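From: Majdi Masri
To: Mallonbridge Home & Storage list
Subject: Re: [storage] Nesting boxes - are they worth it?

On an evening in August, Louro wrote:

> We finally got rid of the mismatched tubs in the kids' room and bought
> nesting boxes instead. I can't recommend them enough. One stack, one
> footprint, and when the boxes are empty they all go inside each other.
> I figure we got back up to 16 square feet of floor. The Zerko set was
> $38 and we're getting a second one for the craft stuff. Has anybody
> here tried going all the way with these, whole closet and everything?

I have some doubts, and I'm sorry to be the one to bring them to a cheerful thread.

First, the 16 square feet. My whole hall closet isn't that big. I believe you got some floor back, but how much of it came from the boxes and how much from throwing things out the same afternoon? When we did our back bedroom I gave the credit to a shelf from Skolberg for months. Then I remembered the two carloads we took to the thrift store before the shelf went up.

Second, "nesting" and "stacking" are two separate jobs and the stores like to blur them. A box that nests has sloped sides. Sloped sides mean less room at the bottom, right where you want to put the flat stuff. And it only nests when it's empty. Mine have been empty once, on the day I bought them.

Third, color. People tell me the different colors are so you can find things. Fine, but look at a stack with a few colors in it and try to say which one has the batteries.

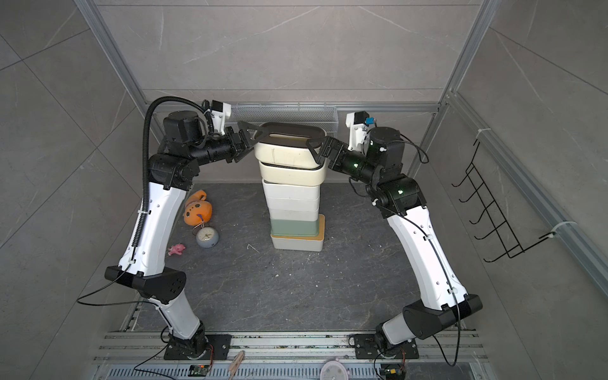 A tall stack, cream on top and a mustard rim near the bottom, with the toys and the clock still out beside it.

Three of those boxes are white and close to the same size. So the color code helps with the green one and the mustard one, and for the rest you're back to lifting lids or reading tape. I use masking tape and a marker. It looks bad and it works fine.

Then there's the bottom box problem. Whatever you need is in it. You take down the top one, then the next, and now you have boxes all over the floor you were so pleased about. A tall stack is good for things you touch twice a year. For plush toys, which come out every day before breakfast at our house, I'd take one wide open basket over any stack. A long wire one against the wall is my favorite. You can see what's in it and a four-year-old can put things back without help - or at least throw them in the right direction.

Clocks, flashlights, chargers and so on shouldn't go in a box at all in my opinion. They need a spot on a shelf. I boxed up an alarm clock once and it went off at 5 in the morning from somewhere in the closet.

As for going all the way: I read through the old messages on this list before writing, all 332 that mention boxes, and a lot of them are people asking how to get rid of the boxes from the last time they went all the way. I'd hold off on that second set. Live with the first one through the winter and see which boxes you open.

If you do buy more, check that the new ones fit the old ones. I have two batches of what was supposed to be the same box and they don't sit right on each other - the rims are a hair off.

Happy to hear from anybody whose stack is still standing after a couple of years. Please say what's in it.

Majdi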